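Stop buying rubber fingertips

Quick one, because I have glue on two knuckles and the shop closes at 10.

Everybody building a gripper at home does the same thing. Prints the fingers, orders the rubber pads, complains. I did it too. 114 dollars on pads since June, most of them in a drawer now. My opinion, and I'll stand by it – for small, light stuff, felt beats rubber. Cheap green felt off the craft shelf.

Why people hate the idea: it looks like a puppet. It picks up lint. Yes. Mine is full of lint. Doesn't matter. I have yet to see a part drop because of a speck of fuzz, and I've seen plenty drop off a shiny new pad with a fingerprint on it.

The other complaint is grip. Felt slips, they say. Well sure, if you squeeze like you're scared of it. The cloth gives a little and wraps the edges of a thin thing, where hard rubber touches it on one line and lets it spin. I ran both on the same printed fingers, same motor, same junk out of the scrap bin. Rubber held 80 pulls out of a set, felt held 83. Not a blowout. But the felt cost me next to nothing and I can redo it in an evening.

The expensive mistake

What bugs me more is the order people do things in. They buy the arm (I have a used Truvska, no complaints), then the fancy pads, then a Plesard controller they don't need, and only then ask what they want the thing to pick up. Backwards. Start with the thing. Mine is thin sticks and wire. Wire is the worst, it bends, it wanders off, it springs back at you. Every clever fingertip I tried was made for boxes.

And test in a corner with plain pale walls. Two panels, done. I lost a whole month to a camera that kept getting confused by my shelf of paint cans and I blamed the fingers the entire time. Dumb.

Narrow tips on wide fingers

This is the shape I landed on. Big rounded blocks down low so there's someting to glue to, then a taper up to flat tips. Thin stick between them, yellow wire up past the tips.
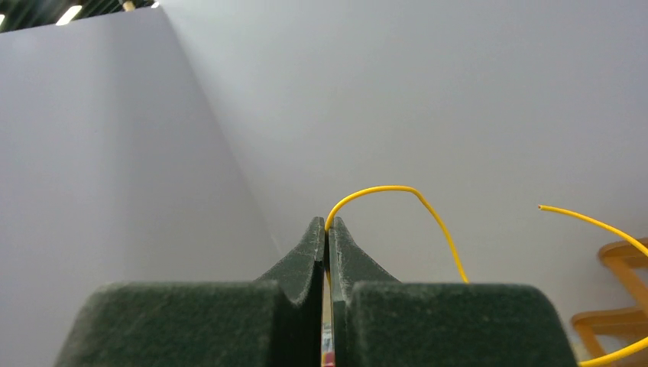
What I'd tell the shared shop

We have a sign-up sheet for the laser cutter and nothing for the scrap cloth box, and the cloth box has done more for my build. Put it next to the printers. Label it. And quit telling new people that soft fingers are a beginner thing – I heard that twice at the bench and both times from somebody whose gripper was in peices.

Rubber has its place. Heavy stuff, oily stuff, fine. For the rest, get scissors.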